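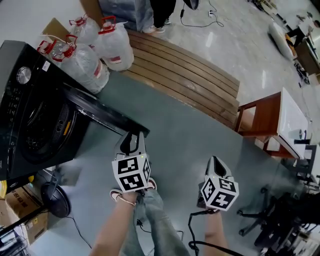

Daryna Sydorenko

Reviews > Garden > Watering > Hoses and reels

I have been putting off writing this one, partly for want of time (the beans have been relentless) and partly to see whether my feelings about the Rilholm soaker hose would settle down a little. I've now had it in the long bed since the end of spring and I love it, with a couple of grumbles I'll get to.

First, a word about the garden, for anyone new. My back yard slopes toward the alley and the soil is the kind of clay that turns to brick if you look away from it. The long bed runs along the south fence and holds the tomatoes, the dahlias, and this year a row of zinnias I grew from a packet Zoriana pressed on me over the fence. Watering it by hand takes most of an evening, and I do enjoy an evening with the hose, but I don't enjoy it every evening in August!

The Rilholm comes coiled up tight and it really, really wants to stay that way. I fought with it for the better part of a morning, pinning one end down while the other sprang up and flattened a basil plant. If you buy one, lay it out on a warm driveway and go have lunch. When I came back it had relaxed completely and went down between the tomatoes like a lamb. You'll want pins, by the way, and only 5 come in the box, so I bent a few more out of old coat hangers.

Once it's in, it's lovely. You turn the tap a quarter of the way, no more, and the whole length begins to bead and darken the soil underneath. I leave it for an hour before breakfast, three mornings a week, and then I poke a finger down by the dahlias to see how far the water has gone. Usually it's past my second knuckle, and on my clay I call that a triumph. The leaves stay dry too, and I've seen much less mildew on the zinnias than I'm used to (though it has been a kinder summer for mildew all round, so I won't give the hose all the credit).

Now the grumbles. The far end gets less water than the near end, and on my slope I had to turn the whole thing around so the tap end sat at the top. The end cap also drips. I wrapped the threads with plumber's tape and it drips less, but it does still drip, and there is now a very happy clump of mint sitting right there. I also wish the connector were brass. The plastic one has held up so far, but I'm nervous about it every time I tighten it.

My old Lundono sprinkler has gone to the front lawn, where it can throw water at the mailman in peace. I've already ordered a second Rilholm for the raspberries and I'll let you know how it handles a bend.

Contact | © Daryna Sydorenko | Back to top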